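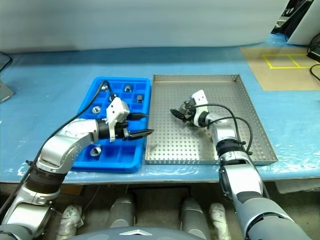

Setting up the Grerel two-arm kit for tray transfer

These steps move small metal parts out of a divided tray and into a flat steel one. They assume both arms are bolted down and powered.

1. Place the two trays side by side, nearly touching. A wide gap makes the handoff longer.

2. Open Favent and pick "Tray to tray." Set the left arm as the source and the right arm as the target.

3. Jog each gripper over its own tray and save the point. Keep the cables on the outside of the arms.

4. Set the finger force to 2 for small fittings. Start at 3 if the parts are oily.

5. Run one part at low speed. If it slips, lower the pick height and save again.

6. Run a full tray.

The kit is rated for 600 parts between checks. Wipe the finger pads then, and replace them at about 2000.

Spare pads are sold in pairs under the Hika name.

Written by Rónán Mulcahy. Updated 2020-12-29.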